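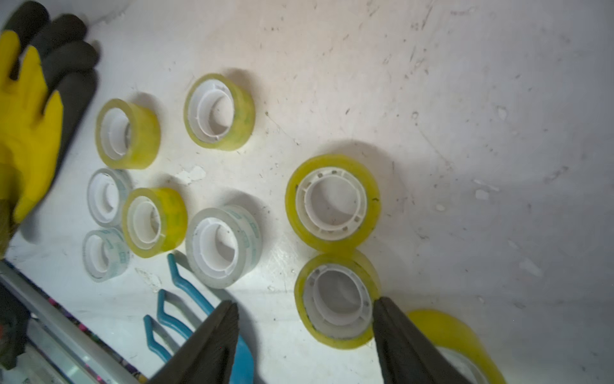
When a gripper stops halfway with an overload fault, many people raise the current limit and start the program again. We did the same at Prirkside, two times, and the second time it cost us a finger drive. The fault returned mostly with small round objects, and rolls of adhesive tape were the worst of all. A roll looks easy to take, but the textured fingers must come down on both sides of it, and when the neighbor roll is lying close, as with the big yellow one next to the roll between the fingers, there is little room on one side. The finger that has no room touches something first, and the motor works against it although nothing is gripped yet. In this tutorial I explain how to find the real cause of fault 320 on the Amel gripper, and how to bring the arm back to work safely.

Posted in October, by the Prirkside bench team

Before you begin

You need a hex key set, a soft brush, a dry cloth, a foam block, and a computer with the Pichler controller software. It is also good to have paper for notes. The controller keeps only the last faults, and when you restart several times the first one will be gone, and the first one is usually the one you want.

Read this part even if you are in a hurry. Our arms have no brakes in the shoulder and the elbow. If you cut the motor power while an arm is standing up, the arm falls down. It is not very heavy, but there are sharp corners on the gripper mount, and a hand on the table can be injured. So put the foam block under the forearm first, and switch off the power after this. With two arms on one rail, do it for both of them, also for the one which has no fault. They share one Zelance power supply in our cell, and one button switches off both.

What the fault looks like

The gripper receives the close command, moves a part of the way, and stops. The software shows code 320 in red. The arm holds its position, so from outside it may look as if it is only waiting. Please do not put your hand between the fingers at this moment. The command is still stored in the controller, and when someone clears the fault from the keyboard the fingers will close. We lost a fingernail in this way on a Saturday, and since then the rule with us is that the same person clears the fault and touches the gripper.

There is a second form which is harder to notice. The gripper closes, gives no fault, and after some minutes it is slower than before. If you feel that the motor cover is warm, stop the work and follow the same steps.

Step 1. Stop and write down

Press the stop button. Write down the fault code, which arm, which object, and the width of the fingers when it stopped. Look at the table from the side and from above, and write also what is lying near the fingers: another roll, a tool, the handle of something. Do not move the objects before you have written this.

Step 2. Support the arm and cut the power

Place the foam block as described. Switch off the Zelance supply and wait until the lights on it are dark. The small boards at the arm bases may stay lit for a longer time in some cells, if they are fed from the computer. Lights on these boards do not mean that the motors have power, and dark boards do not mean that the motors are safe. Only the supply tells you this.

Step 3. Move the fingers by hand

Take one finger near its root and push it slowly to the middle, then open it again. Both fingers must move together and smoothly. If you feel a hard place, always at the same width, the screw or the guide is dirty or damaged. If the movement is smooth everywhere, the gripper itself is probably healthy and the cause is outside, so you can go on to the cables and the objects.

A hard place in the first part of the movement was soil in our case. We work with garden things and with tape on the same table, and the soil goes everywhere. Brush the guide with the fingers fully open and again fully closed. Do not use oil. Oil and soil together make a paste, and then you must take the gripper apart.

Step 4. Follow the cable

Start at the wrist and follow the cable with your eyes and then with your hand, back to the base. The loop over the arm must be long enough for every position the program uses, including the far ones. For us the far one is the yellow drawer unit near the back of the table. When the arm reaches toward it, the forearm goes out low and the cable has to go with it. If the loop is too short it pulls on the connector. A bad contact at the connector gives exactly the same code 320 as a real overload, and we needed a long time to understand this.

Look also at the pulled-out drawer. Its front edge is at a good height to catch a cable or the lower side of a gripper, and a program written for a closed drawer knows nothing about it.

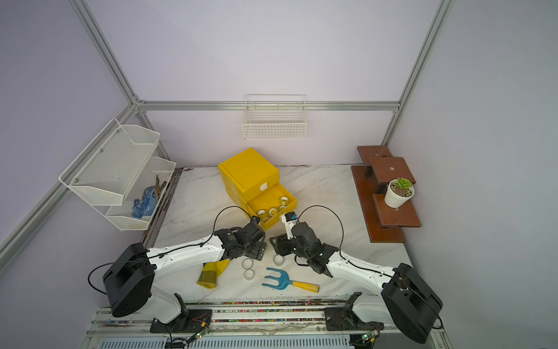 Step 5. Check what the fingers touch

Set the power on again, with your hands away from the table, and take away the foam block only when the arm holds itself. In the Pichler software choose manual mode and set the speed to 60 percent. Bring the open gripper above one single roll, with nothing near it, and close.

If it grips well, repeat the test with a second roll placed close on one side. If the fault comes now, you have found it. The outer finger lands on the neighbor, or it pushes the neighbor against the table, and the current goes up before the fingers reach the roll you want. You can correct it in three places:

- Turn the wrist so that the fingers go into the free sides of the roll.
- Open the fingers less before going down, if your software allows a width for the approach.
- Lay out the rolls with more distance. It is the simplest one and we did it last, I do not know why.

Clear rolls are a separate matter. Our wrist camera finds the yellow ones well, but with the clear ones it sometimes puts the center a little to the side, and then one finger comes down on the tape itself. When the fault comes only with clear rolls, check the found position in the software before you change anything on the gripper.

Step 6. Set the limits again

Now, and only now, look at the limits. Our values are these:

Closing force: 70 percent
Time allowed above the limit: 200 milliseconds
Manual test speed: 60 percent

They are for our fingers and our objects. Soft rolls will become oval with more force, and then they turn in the grip. If somebody raised the limit before you, put it back first and do the single-roll test again. A gripper which needs a higher limit than last month has a reason for this, and the limit only hides it.

Step 7. Clear the table for the restart

Take away everything that the first program does not need. In our cell the things which are left over are mostly the gloves and the hand cultivator. A glove is soft, but a finger can pull the knit cuff into the guide, and it is slow work to get the threads out. The cultivator is worse. Its prongs stand against the gripper when the arm comes from the wrong side, and if the arm presses on them the whole tool turns and its handle sweeps across the table.

Before you press start, look where each gripper is. One may be low beside a glove while the other is still up in the air over the table, and the home movement does not ask which is which. Move the low one up by hand control first. After that push the drawers closed and send the arms home one after the other, never together.
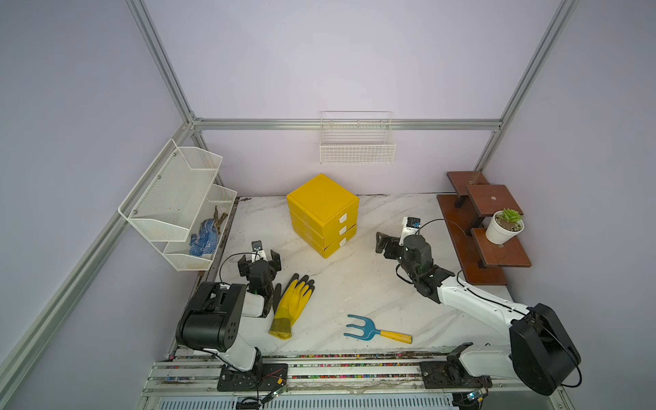

Step 8. Run slowly, then at normal speed

Start the program in slow mode and let it go through one complete cycle. Keep a hand at the stop button and keep the other hand away from the table. Listen to the gripper. A healthy one makes a short even sound and stops. If the sound goes deeper near the end, the motor is working too hard, even without a fault.

If the slow cycle is good, run at normal speed and stay near for the first cycles. Write the result under your notes from step 1.

If the fault comes back

Change the connector cable at the wrist with a spare one and test again. If there is no difference, exchange the gripper with the one from the other arm, with the power off and both arms supported. When the fault moves with the gripper, the drive is bad and it must go for repair. When it stays with the arm, look at the cable inside the arm or at the controller board. We do not open the drive ourselves. The Amel manual shows how, but the small spring inside goes lost very easily and the gripper will not work without it.

For older controllers the code may be shown only as "320 / axis 7", without red color. It is the same fault and the steps are the same.

Contact: Prirkside bench team, by the form on the start page | © Prirkside | Back to top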